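Domik Help Board > Workspaces and Storage

Two tables pushed together, one always a little lower?

Posted by Plunderari

Hi all! I finally have a big work surface at home, made by shoving two secondhand wooden tables together, and I love it. I sort small stuff on it (beads, jack plugs, 441 buttons at last count — yes, that's a hobby) and being able to spread out is the best thing ever. But one table is a touch lower than the other and little things roll to the join and vanish. Do I shim the legs, or is there a smarter way? I have around 68 dollars left for this. 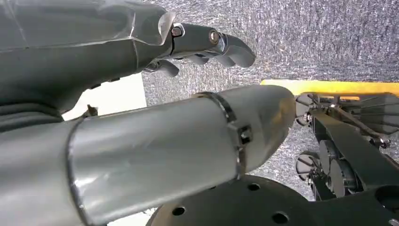
Choi

Ooh, I love a two-table setup! Shim the low one first. Felt pads are fine for a small gap, and screw-in leveling feet are better if the legs are solid wood. Set a straight board across the join and keep adjusting until it stops rocking. For anything that slips and rolls, a metal band clamp like the one around that gray cylinder is handy too: I put one around each pair of neighboring legs, with a scrap of rubber under it, and my tables haven't drifted apart since March. Don't crank it down too hard or you'll dent soft wood.

Then run a strip of cloth tape along the join. Cheap and so satisfying.

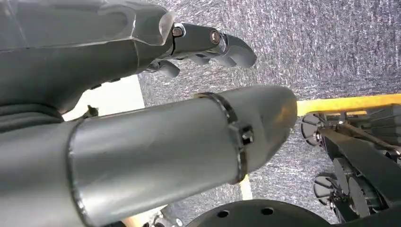 Do the tape last, though. I did mine first and had to peel the whole thing off again when I moved the feet. Also check the floor! Mine slopes toward the window, and I blamed the table for weeks.

domik_puma

just tape it

Plunderari

Ha, fair! Tape is on the list for Saturday. Any ideas for the sorting part, while I have you?

Choi

Yes!! Get a cardboard divider grid, the sort that comes inside a box of glasses. Stand it in the middle of one table, well away from the join, and drop things straight into the slots.

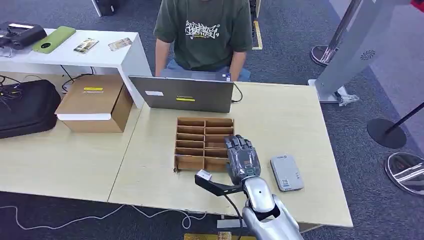
If you keep a laptop out for your list, push it to the far edge and bring the cord off to one side, so you're not dragging it through the beads every time you reach. I've sorted 3000 beads that way and lost 5, and I'm pretty sure the cat had two of those. Please post how the leveling goes — I want to hear about it!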